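Robotics Club: Pet Bowl Task Under Way

The two-arm group has moved on from stacking blocks and is spending August on the pet food task. The goal is for the pair of arms to get kibble out of an open bag and into a bowl without a person touching anything on the table. Angharad Samuel is leading the group again, with Emiko Higuchi looking after the recordings.

Each student drives both arms by hand for a full run, and the run is saved if it meets the rules on the sheet by the door. The club needs 1382 saved runs before training starts on Wuvix, the school's shared computer. Sessions go until 9 in the evening for anyone who has a ride home. Please sign the log when you start and again when you stop, even if you only did two runs.

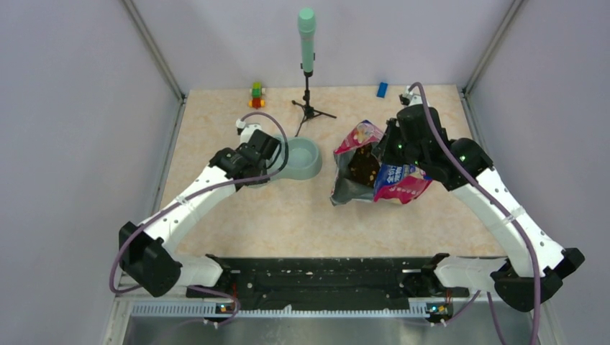
Most of the trouble so far has been with the bag. It folds in on itself when a gripper pushes the edge, and a run where the mouth closes has to be thrown out. Angharad wants the opening reset by hand before every run and the lining folded back the same way each time. Drivers should bring the arm in slowly and stop if the wrist starts to drag on the bag. Check the cables before you begin, too. One of them caught on an elbow last month and we lost an afternoon to it.

Other objects stay on the table during the runs. They get moved between sets so that the program learns to work with things in the way. Emiko has a list of positions in the Istach folder, and you should follow it in order. Do not swap in your own items without asking her.

Sixteen students have passed the driving check. If you have not taken it yet, it lasts 20 minutes and can be done at the start of any session. New members can sit with a driver and keep the log until then.

The group will show the task at the Esdale open house. We would like 2 drivers and one person to talk to visitors. The team from Jenkins will be there with their sorting project, and we will share a power strip with them, so bring an extension cord if you have one. Names to Angharad, please.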